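2020-06-04, Skenville bench, sourdough starter log

Jar 3 finally took off! Fed it at breakfast with the Cendell rye, 500 g batch split across the jars, and by lunch it had domed right up to the rubber band. Smells like green apples. Jar 2 is still sulking and has that nail polish whiff, so it gets rye from now on too.

Loaf from last night: crumb much more open than the white flour one, crust a bit pale. I love this flour. Want to try it at a higher hydration before the bag runs out.

Glass container with the teal lid, up on the mesh basket, then the dark gripper fingers with their frayed pads: 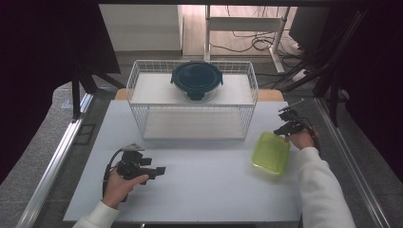
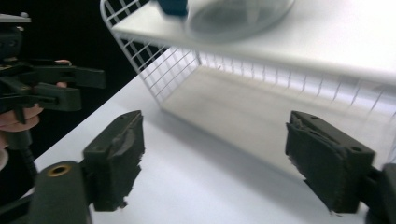
Next feed

Discard down to 13 g and build back up slowly, same water as today. Keep the Jafarzadeh jar out of this round, it was doing fine in October on plain white and I don't want to mess with it. Final dough weight 197 g for the test rolls, small enough for the toaster oven. Ask Zenel if they still mill the coarse spelt, and mark the bands BEFORE feeding this time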